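7/29/25 – paint bench

Okay, day two of the drawdown cards. I did the Landa gray-blue and the Gerka straight from the can, one coat each, 36 cards total, and left a 30 minute gap before touching anything. The Gerka still drags on the roller. I tried 5 percent water and it leveled way better, but hiding dropped off, so I'm back to square one there (ugh).
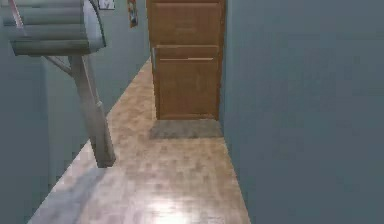
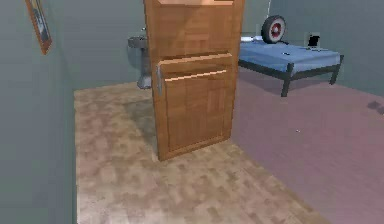
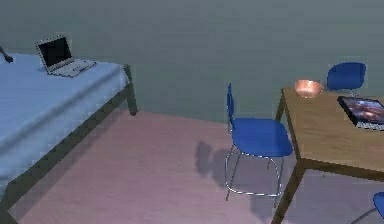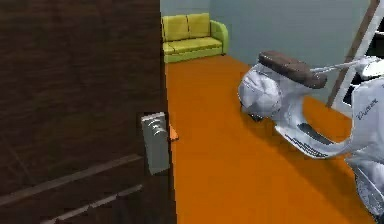

Danow renders: hallway, door with the lever handle, bed with laptop, dark brown door.

Boychuk primer showed up, finally! Scrubbed one card to 2,000 strokes and the edge held – the middle got shiny though, so I want a repeat before I trust it. Someone please order more tape, and don't stack the cards on the left rack, they're tacky. Gerka again tomorrow with the short nap roller.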